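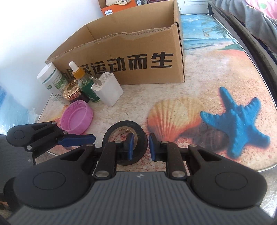
Week 6 handout: Learning from hand-held gripper demonstrations

Read the Prokopenko notes on behavior cloning before class. Sections 1 and 2 below assume you know what an action chunk is.

1. The method

A person carries the gripper and does the task by hand. A camera mounted on the tool records the view, and the tool's pose is recovered afterward from the video and the inertial data. The policy is trained on the same view it will have when an arm holds the gripper, so no joint angles are logged during collection.

Actions are stored as relative poses. Each one says where the gripper should be compared with where it was when the prediction was made. Absolute poses tie the policy to one table and one starting point — we tried this first in the Katiton runs and dropped it.

2. Finger width

Width is a separate number in the action vector. It is easy to get wrong. With a rigid object the fingers stop at the surface, but soft pads keep compressing, so recorded width can be smaller than the object. Do not clip these values. The difference carries information about how hard the person squeezed.

Objects that can roll need special care. A roll of tape on its edge moves if one finger touches well before the other. Demonstrators correct for this without thinking, and the policy needs enough examples to pick up the correction.

3. Result to discuss

The Sorbridge set has 197 demonstrations of a pick-and-place task, collected on cluttered household tables. Žydrūnas Šimkus trained two policies on it with the same network. One used a fixed delay between image and action. The other used the delay measured on the arm. Each was tested 30 times. The fixed-delay policy succeeded 12 times and the measured-delay policy 21 times. Most failures in the first group were early closes.

Thirty trials is a small sample. Work out the confidence intervals yourself and bring them.

4. For next time

Plot width against time for five demonstrations from the Grosley folder. Mark the frame where you think contact starts, and say how you decided. Expect to spend roughly 60 minutes on it.

This site uses cookies to remember your settings. Accept all | Manage preferences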